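Search
Search this site
Go
March
By the newsletter desk

Choosing a worktop without losing your mind

A few of you wrote in after the last issue asking how our kitchen was getting on, and the short answer is that we finally have a worktop. The long answer took most of the winter, so put the kettle on.

I went into this thinking stone was stone. You point at a nice one, somebody cuts it, done. Then I walked into the yard at Narnon and found 918 slabs leaning in rows like enormous library books, and I came out again with a headache and a leaflet.

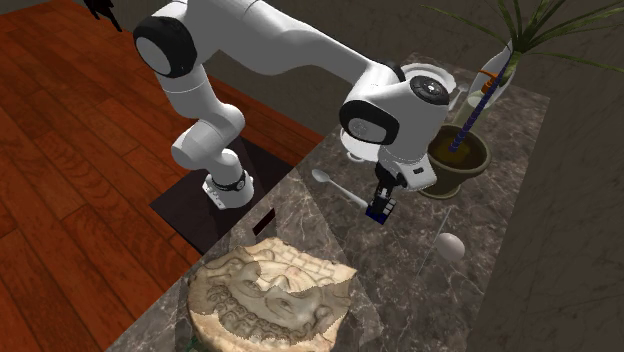
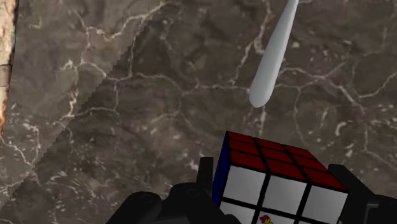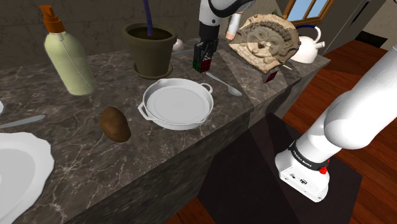 Dark stone with pale veins, as you've probably guessed, is where my heart was from the start. Getting there was another matter!

Samples lie (a bit)

The first thing I'd tell anyone is to go and see the whole slab. I had a little square of a stone called Lukumay propped up by the toaster for weeks and I was completely in love with it. Soft brown, one thin white line across the corner, very calm. Then I saw the full piece and it had a great orange streak through the middle, like somebody had dropped a curry on it. Lovely for somebody else. I'd have cried if that had turned up on the van.

So ask to see your actual slab, and ask to have your name put on it. Take a photo of the label as well. Mine was number 2143 and I can still say it in my sleep.

Marble, granite or the man-made stuff

I won't pretend to be an expert, but I've now listened to a lot of people who are. Real marble is softer than granite and it doesn't like lemon juice, vinegar or red wine. Acid leaves dull little marks, called etching, and no amount of wiping will shift them. Some people don't mind and say it gives the kitchen a bit of life. I cook with a lot of lemons and I know what I'm like.

Granite puts up with more. The man-made sort, quartz bits held together with resin, hardly stains at all, but it isn't keen on a pan straight off the hob. Get a trivet whatever you choose. I bought two and can only ever find one.

The bit about money

The Grondeo showroom quoted me 400 pounds extra for a polished edge, and I nearly said yes because the chair was comfortable and they'd given me a biscuit. I went home and slept on it — always sleep on it — and then asked for the plain eased edge that came in the price. I have never once looked at it and felt sad.

Do check whether the sink cut-out, the tap hole and the delivery are included. Mine were, but the upstand wasn't, and I only spotted that on the second read.

Keeping it nice

Dark stone shows crumbs, flour and every smear of butter. I use warm water, a drop of washing-up liquid and a soft cloth, then dry it with an old tea towel. For the sealer I went with a tin of Grovutetti, which you wipe on, leave for 25 minutes and buff off. Open a window first, it pongs.

Next month I'm on to splashbacks, where I currently have four tiles stuck to the wall with tape and no idea which one I like. If you've got strong feelings about grout colour, do write in.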